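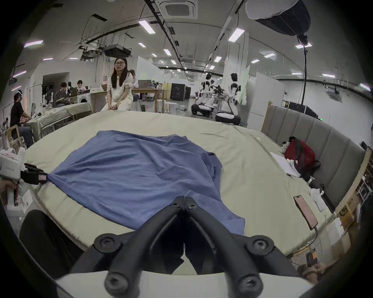 Category: Housekeeping & Linen > Laundry > Resolved

Blue cloths coming out creased after folding

Opened by Mbali Coetzee, Zedstead

The blue cloths we fold on the beds have hard creases across the middle when they come off the shelf. Ironing takes them out but it adds 15 minutes to a batch and we don't have a free iron in the morning. It started in August. Same detergent as before, same shelf. Is this the washer or the way we fold?

Reply, Kanchan Shakya

Could be either. Please check two things. What spin setting are you using, and how long do they sit in the drum after the cycle ends?

Reply, Mbali Coetzee

Spin is on the highest setting. Kagiso changed it so they would dry faster. They sit until whoever is on shift gets to them, sometimes over an hour.

Reply, Kanchan Shakya

Lower the spin to medium and take them out as soon as the cycle ends. Shake each one by the corners before drying. When folding, spread the cloth flat on the mattress first and pull the corners out, then smooth from the middle toward the edges. Clear bags, phones and papers off the bed before you start so there is room for the full width. Don't stack more than 14 on one shelf.

Update, Mbali Coetzee

Ran 2 loads on medium spin. First load was fine. Second load still had a crease down one side on most of the cloths. Ntombi had left that one in the drum over lunch.

Reply, Kanchan Shakya

That would do it. Rewash the second load, no detergent, and take it out right away. Let me know how it looks.

Update, Ntombi Mtshali

Rewashed and dried. Light wrinkles only, and they smoothed out by hand on the bed. No iron used. I put a timer by the washer.

Update, Mbali Coetzee

Shelf checked again this morning, no hard creases. Bottom few in the stack are a bit flattened but usable. The beige sheets were never affected. OK to close.

Status: Closed by Kanchan Shakya
Cause: high spin, load left in drum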